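How to check a step-count claim before you believe it

Every spring our office gets an email telling us to walk more. In March it was Hetari, an app that promised we would each burn off 300 calories over lunch by strolling round the grounds. I don't mind walking. I do mind numbers with nothing behind them, so I tested mine, and you can do the same with very little kit.

You need a route you can repeat, a paper notebook and a phone or tracker. A hand tally counter helps. Mine is a cheap one borrowed from Aisling Egan, and it sticks on the nines.

Step 1. Pick a dull route. Flat, paved and open is best. Hills, kerbs and busy crossings all change your stride, and then you won't know what you are measuring.

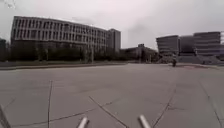 Step 2. Walk it once without the tracker, clicking the counter every time your right foot lands. Double the figure at the end. My loop came to 1,594 steps.

Step 3. Walk it again with the tracker on your wrist, then again with it in a trouser pocket. Write down each result before you set off on the next lap. You will not remember them later, whatever you think.

Step 4. Do the same on another day. One good match proves very little. My pocket reading was within 22 steps the first time and I nearly stopped there, which would have been a mistake, as the next one was miles off.
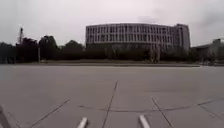
Step 5. Try to fool it. Sit at your desk and stir a cup of tea for a minute. Push a trolley if you can find one. Ruairí Tully got nine steps out of buttering toast, and his tracker was by far the dearest of the lot.

Step 6. Now look at the calorie figure and ask what the app knows about you. Mine had my height wrong and had never asked my weight, yet it still gave me an answer to the last calorie. I would ignore that number altogether.

If your readings are steady but always a bit low, the tracker is still fine for comparing one week with the next. If they jump about, move it to the other wrist and start again from step 3.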